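Planificación y presupuesto de una célula de dos brazos para manipulación de piezas pequeñas

Memoria del proyecto de curso. Asignatura de Proyectos de Automatización

1. Objeto

El proyecto Kulora consiste en planificar la compra del material necesario para que el laboratorio de Mondendale disponga de un puesto con dos brazos robóticos sobre mesa. La tarea de referencia es recoger y ordenar cubos de madera con letras. La memoria recoge qué hay que comprar, en qué orden y con cuánto dinero, y qué parte del equipo existente se puede seguir usando.

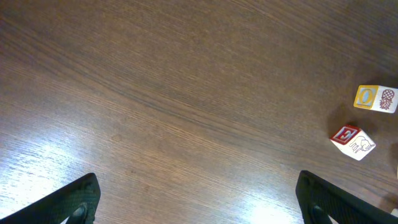
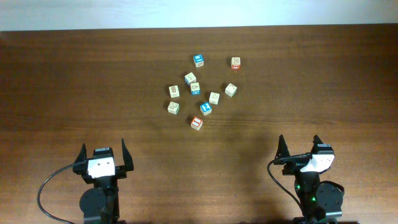
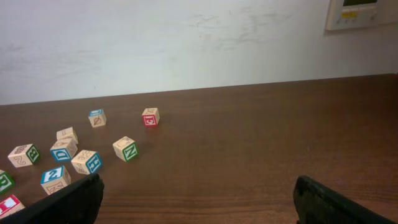 Pinzas abiertas y cubos sobre la mesa de madera.

En la revisión intermedia, Lewis preguntó por qué el presupuesto empezaba por las pinzas y dejaba las cámaras para el final, si una cámara mal elegida obliga a repetir todas las grabaciones y un dedo gastado se cambia en una tarde. La observación se aceptó en parte. El orden de compra se modificó y las cámaras de muñeca pasaron a la primera fase, junto con los dedos de repuesto.

2. Situación de partida

El puesto ya cuenta con los brazos, la mesa y un juego de cubos. No entran en el presupuesto. Lo que falta es el material que se desgasta, el que mejora la imagen y el que permite dejar el puesto montado de un día para otro sin recalibrar.

Los cubos se eligieron por tres razones: son baratos, todas sus caras son distintas y su tamaño encaja en la apertura de la pinza. Tienen el inconveniente de que los dibujos de las caras claras son de trazo fino y se leen peor que las letras sobre fondo de color. La mesa de madera barnizada tampoco ayuda. En las imágenes tomadas desde la muñeca aparecen reflejos, y en la primera de las tres hay una zona de la superficie que se ve casi blanca. De ahí sale la partida de iluminación, que en el anteproyecto no existía.

3. Necesidades

Se agruparon en cuatro bloques.

Dedos de pinza. Se necesitan juegos de repuesto con superficie texturada. El anteproyecto proponía comprar un solo juego para los dos brazos y repartirlo, pero eso deja el puesto parado si se estropean dos dedos a la vez. Se pasa a 2 juegos completos, uno por brazo.

Cámaras de muñeca. Se piden 2 unidades iguales, del mismo modelo y con el mismo objetivo. Mezclar modelos ahorra algo de dinero al principio y lo hace perder en calibración. Se exige enfoque fijo a corta distancia y conector con bloqueo.

Iluminación y superficie. Paneles difusores laterales y un tapete mate que se pueda retirar. Se descartó lijar o pintar la mesa porque la comparten otras asignaturas.

Cableado y sujeción. Canaletas flexibles, bridas reutilizables y soportes para que los cables de las pinzas no queden en curva amplia sobre la mesa. En la segunda imagen se ve el cable del brazo izquierdo abierto hacia fuera, por encima de la superficie de trabajo. En movimientos largos es un riesgo de enganche y además tapa parte de la zona útil a la cámara superior.

4. Presupuesto

El límite fijado por la asignatura es de 2533 euros, impuestos y transporte incluidos. Se pidió oferta a Stikivari para todo el lote y se compararon los precios sueltos con los de otras tiendas de componentes.

La partida mayor es la de cámaras. Le siguen los dedos de repuesto, la iluminación y, con bastante diferencia, el cableado. Se reserva además una cantidad para imprevistos, que no se puede gastar en la primera fase. El transporte se contaba al principio por artículo y salía muy caro; al agrupar el pedido en dos envíos, el ahorro cubre el tapete y los difusores.

No se incluye mano de obra. El montaje lo hace el propio grupo y las horas se justifican en el anexo de dedicación. Tampoco se incluye software, porque el que usa el laboratorio no tiene coste para estudiantes.

Quedaron fuera una tercera cámara fija lateral y un sensor de fuerza para cada pinza. El sensor se pidió en presupuesto y por sí solo superaba lo que quedaba disponible. La cámara lateral se podría añadir más adelante sin cambiar nada de lo comprado.

5. Calendario de compra

Primera fase: cámaras, dedos y cableado. El pedido se cursa en cuanto se apruebe la memoria. El plazo de entrega ofrecido para las cámaras es de 36 días, el más largo de todo el lote, y condiciona el resto del calendario.

Segunda fase: iluminación y tapete. Se pide cuando las cámaras estén montadas, para medir antes los reflejos con la óptica definitiva y decidir el tamaño de los paneles.

El montaje se prevé para junio. Si las cámaras llegan tarde, se mantiene la instalación del cableado y se retrasa solo la calibración.

6. Riesgos

El principal es el plazo. El segundo es que los dedos de repuesto no traigan la misma textura que los actuales, lo que obligaría a ajustar de nuevo la fuerza de cierre. Se ha pedido al proveedor una muestra antes de confirmar la cantidad.

Hay un tercer riesgo menor con los cubos. Si se pierde alguno, el juego nuevo puede traer otros dibujos, y las grabaciones anteriores dejan de ser comparables. Se propone comprar un segundo juego igual ahora, con cargo a imprevistos, y guardarlo cerrado.

7. Pendiente

Falta la oferta firmada del transporte y la confirmación del modelo exacto de conector. La tabla de precios desglosada va en el anexo B.

Comentarios (3)

marisma_88
Nosotros hicimos algo parecido el curso pasado y nos quedamos cortos en cables. Comprad el doble de bridas, se van todas en el primer montaje.
Responder

Torno
¿El tapete mate no cambia la altura de la mesa? Si es grueso tendréis que corregir la cota de agarre. Yo lo mediría antes de pedirlo.
Responder

ele_gomez
Echo en falta el precio de cada partida en el texto, el anexo B no se descarga. Por lo demás me sirve para mi memoria, gracias.
Responder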